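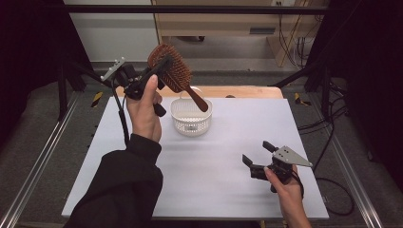

Illey 公寓住户服务部 生活组

木器、刷子和篮筐的日常打理

更新日期:2018年1月23日

这一页由旧版的三份传单合并而来,原来分别贴在洗衣房、垃圾间和二楼公告栏。内容有增删,关于砧板的一段重写过。旧传单上写的“木器用热水加洗洁精浸泡过夜”是错的,请不要再照做。

一、木柄梳子和发刷

先把缠在齿间的头发清掉。用一把尖头梳的尾端从刷毛根部往上挑,横着挑一遍,竖着挑一遍,头发会成片地松开,再用手拉走。头发缠得太紧时拿小剪刀顺着刷毛的行间剪开,剪刀要平着进去,不要剪到毛。

清完头发再洗。脸盆里放温水,水深没过刷毛即可,滴几滴洗发水搅开。手拿着柄,刷面朝下,只让刷毛沾水,上下点几十下,梳背和木柄尽量不碰水。刷毛之间的灰白色絮状物多半是头屑、皮脂和毛巾掉的纤维,用旧牙刷蘸同一盆水刷,从中间往外刷。换一盆清水再点几下,甩掉水。

晾的时候刷面朝下,搁在干毛巾上,放在通风的地方,一晚上差不多够了。冬天暖气片上面不要放,木头会裂,胶也会开。有橡胶气垫的发刷,气垫上有一个小气孔,水会从那里进去,洗的时候留意一下;已经进水的,刷面朝下轻轻按压气垫,把水挤出来,多晾一天。

猪鬃之类的天然毛不要用小苏打泡,用洗发水就行。尼龙毛可以用少量小苏打。

梳柄失去光泽、摸上去发涩,多数是漆面磨掉了。可以用很细的砂纸顺着木纹轻磨,擦净木粉,薄薄上一层矿物油,过一刻钟用干布擦掉多余的。漆面完好的不用上油,油渗不进去,只会粘灰。

多久洗一次看个人。天天用发胶或者护发油的,一两个星期洗一次;什么都不用的,一个月一次也可以。

二、砧板

生肉一块,熟食和水果一块,分开用,分开放。砧板在侧面用油性笔写个字,比记颜色省事。

木砧板用完马上洗,热水、洗洁精、硬刷子,两面都要洗,哪怕只用了一面。只湿一面的板子容易翘。洗完用布擦一遍,立起来晾,木纹竖直,水往下走得快。不要平放在台面上晾,贴台面的那一面永远干不了。

去味用粗盐和半个柠檬。盐撒在板面上,柠檬切面朝下当刷子擦,擦五分钟,刮掉,冲净,擦干。洋葱和大蒜的味道一次去不干净,隔天再来一次。

消毒用稀释的家用漂白水,比例按瓶身上“接触食物的表面”那一栏配,不要凭感觉加浓。喷上去或者抹上去,等几分钟,清水冲净,风干。漂白水不能同醋混,也不能同含氨的清洁剂混,会放出有毒气体。刚用过柠檬的板子先冲干净再消毒,道理一样。

上油:买标明可以接触食品的矿物油。橄榄油、花生油、芝麻油都会变味发黏,不要用。板子要干透,油略微加温,用布抹开,两面和四个侧边都要抹,端面吸油最多,多抹一次。放一夜,早上擦掉浮油。新板子头一个月每周上一次,之后每月一次。水滴上去不再成珠而是直接渗进去,就该上油了。

板面上的刀痕深到刷不干净,可以打磨。先用粗一些的砂纸磨平,再换细的,磨完用湿布擦一遍,等木毛竖起来、干了,再用细砂纸轻轻带一下,然后上油。裂缝贯穿整块板的就扔掉。用胶粘回去的板子撑不了多久,缝里藏的东西洗不出来。

三、木勺、木铲、擀面杖

这几样都不进洗碗机。Stavar 楼那边的住户常问,包装上写了“可机洗”的行不行。厂家写了可以,那就可以试,但我们见过的木勺,进过一个冬天的洗碗机之后没有不起毛的。

木勺起毛,用细砂纸磨掉再上油,五分钟的事。勺头有黑点,先看是烧焦还是发霉。焦点硬,刮一刮就没有了;霉点发软,往里走,这把勺子不要再用。

擀面杖用完先用刮板把干面刮掉,再用拧干的湿布擦。面粉遇水成糊,直接冲水反而更难弄。两头带轴的擀面杖,轴的缝里会卡面,用牙签剔一剔,千万不要整根泡水,里面的轴承会锈。

新买的木勺有股生木头味,用开水烫一次,擦干,晾一天,再上油。烫的时候木头会起一层毛,正常,磨掉就好。

四、刷子类

洗碗刷、瓶刷、蔬菜刷、鞋刷、地板刷,归在一起说。

原则只有一条:刷毛朝下或者侧着晾。刷毛朝上晾,水全部流到根部和木柄接合的地方,那里先发黑,然后掉毛。洗碗刷挂起来最好,没有挂绳的,在柄尾钻一个小孔,穿一根棉绳。

洗碗刷每周用热水加洗洁精洗一次,冲净甩干。刷毛倒伏、分叉就换。旧的洗碗刷剪短一截毛,变硬了,可以拿去刷瓷砖缝。剪过的刷子柄上缠一圈胶带做记号,免得有人又拿回厨房。

瓶刷的铁丝芯容易生锈,锈水沾在奶瓶上不好看也不好洗。挑刷头顶端有包胶的,或者干脆买硅胶的。

鞋刷准备两把,一把软毛的上光,一把硬毛的去泥。黑鞋油和浅色鞋油不要共用一把。去泥之前先让泥干,湿泥一刷就进皮纹里了。鞋刷上结成块的旧鞋油,用旧报纸垫着,拿梳子梳,梳不下来的用一点溶剂油擦,开窗。

地板刷和扫帚一样,挂起来放。竖着靠墙放,过两个月毛就歪到一边去了。杂物间门后的挂钩是给住户用的,一共 4 个,用完请挂回去。

五、篮筐

塑料镂空筐积灰的地方都在孔的转角。浴室里用的还会积一层皂垢,白色的筐会发黄。

洗法:浴缸或者大盆里放热水,加一勺洗衣粉,筐整个按下去泡半小时,拿旧牙刷沿着孔边转一圈。数量多的时候用花洒冲比较快,筐倒扣着冲,从外往里冲一遍,再从里往外冲一遍。皂垢厚的地方用温热的白醋敷:厨房纸浸醋贴上去,过一刻钟再刷。

日晒发黄洗不掉。网上说双氧水加太阳晒能变白,Colleen Zacharias 在一个旧筐上试过,当时确实白了些,到了四月又黄回去,塑料也变脆,一捏就裂。不推荐。

藤编、柳编的筐不要泡。先用吸尘器的毛刷头吸一遍,再用拧干的布擦,布要常换。缝里的灰用油画笔扫,便宜的那种就行。太干的藤条会断,一年里找个时候,用喷壶喷一点水雾,阴凉处晾干,断茬处用剪刀斜着剪平,免得勾衣服。夏天发霉的藤筐,用布蘸酒精擦,擦完晾在通风处,远离明火。

棉绳筐可以洗,但要手洗,洗完往里面塞毛巾撑住形状,平放晾。挂着晾会拉长。

筐里垫东西的问题:放厨房的垫一张硅油纸,洋葱皮和土豆上的泥直接倒掉;放浴室的不要垫,垫了就不透气。放洗手台上装零碎东西的小筐,底下可以粘四个小软垫,台面不会留水印。

六、分类和标签

东西多的家庭,先减后收。买筐是最后一步。很多人反过来,先买了一堆筐回来,再想往里面装什么,结果柜子里多了一层塑料。

我们自己整理服务部仓库的时候用的是下面这个顺序,照搬到家里也行:

全部拿出来,摊在床上或者地上。同类放一堆,不管原来在哪个房间。

每一堆里面,坏的、过期的、重复的先挑走。重复的东西留手感最好的那件。

剩下的按使用的地方分,不按种类分。剪刀就是一个例子,厨房一把,门口拆包裹一把,浴室一把,比三把剪刀放在同一个抽屉里好用。

量柜子,量抽屉,写在纸上,再去买筐。高度最容易忘。抽屉内高要减去一指宽,不然推的时候会刮到。

贴标签。标签贴在筐上还是贴在架子上,意见不一。贴在架子上的好处是,筐拿走以后别人也知道该放回哪里。Kirsten Chisholm 两处都贴,她家里有三个孩子,她说贴一处不管用。

标签纸遇潮会卷。浴室和冰箱里的用油性笔直接写在美纹纸上,外面再贴一层透明胶,四边比美纹纸宽出一点。

七、门口和浴室的小东西

发圈、发夹、指甲刀、棉签,这几样最容易散。磁条粘在镜柜门的内侧,铁的发夹和镊子往上一吸就行。磁条粘之前先用酒精擦柜门,不擦的话过几天就掉。发圈套在一个空的卷纸芯上,哪天找不到黑色的,一眼能看见。

梳子和发刷放在敞口的容器里,柄朝下,刷头朝上,前提是已经晾干。刚洗完的不要马上放进去。每个人的梳子分开放,家里有人头皮长癣或者有头虱的时候尤其要分,用过的梳子用很烫的热水泡十分钟再洗,木头的泡不得,换一把便宜的塑料梳先顶着。

钥匙放在门口的浅盘里。盘子不要买深的,深的会变成放收据和硬币的地方,一个月之后钥匙在最底下。

雨伞收进来之前在门外抖干净,撑开晾在浴缸里。收着晾的伞骨会锈,伞面有味道。

吹风机的进风口后面有个滤网,头发和灰堵在那里,风就变小,机身会烫。拔掉插头,等它凉了,用牙刷刷,或者用吸尘器的扁嘴吸。滤网能拧下来的就拧下来洗,晾干再装。

八、常备的几样材料

白醋、小苏打、粗盐、洗洁精、酒精、食品级矿物油。砂纸三种,粗中细各一张就够用很久。旧牙刷留两把,剪掉一半毛的一把专刷缝。旧 T 恤剪成布,比买的抹布吸水。

白醋和小苏打分开用。很多文章教人把两样倒在一起,起泡很热闹,泡沫过后剩下的基本是盐水,去污的力气彼此抵掉了。通下水口的时候那点泡能松动一点浮渣,真堵了还是要用疏通弹簧。

天然大理石台面不要碰醋,也不要碰柠檬。我们 Cloutier 楼的浴室台面是大理石的,请这栋楼的住户注意。Doltov 楼是人造石,没有这个问题,但漂白水留在上面过夜会发白。

沾过矿物油的布洗了可以再用。沾过亚麻籽油或者桐油的布另当别论,这类油干的时候会发热,揉成一团扔在垃圾桶里可能自己烧起来。用完摊平,在室外晾到发硬,或者泡在装满水的铁罐里盖好,再按垃圾间门上贴的办法处理。这一条请认真看。

九、可以借的工具

服务部有以下工具可以借,凭房号登记,当天还:

手持砂光机一台(砂纸自备)
疏通弹簧两根,一长一短
蒸汽清洁机一台,木地板不能用
标签机一台,色带用完请告诉我们
钉枪一把,借的时候要看一下安全说明
折叠梯一把

砂光机请在地下室的工作间里用,不要在房间里用,木粉会触发烟感。还的时候倒空集尘袋。

十、几个常见的问题

木柄裂了一条细缝还能用吗?
梳子和刷子可以。往缝里挤一点木工胶,用橡皮筋缠紧,擦掉溢出来的胶,放一天。刀柄和锅柄不建议自己粘。

矿物油买哪种?
药店和厨具店都有,看清楚写着食品级。缝纫机油不行。

掉毛的发刷能补吗?
补不了。掉得不多不影响用。塑料针从气垫上脱出来的,可以拿镊子从正面插回去,顶多撑几个星期。

洗过的木砧板有一股馊味?
没干透。换个通风的地方立着晾两天,盐和柠檬再擦一次。还有味道就看背面,背面往往有一块颜色深的,那里一直是湿的。

旧筐和旧砧板扔哪里?
塑料筐看底部有没有回收标志,有的放可回收,没有的放其他垃圾。木砧板放大件旁边的木料箱。上过漆的木头也放那里。

漏写的地方可以到 1005 室找我们,或者打内线 535。留言时请写明楼名和房号,只写房号的话四栋楼里都有同样的号,我们没办法回电话。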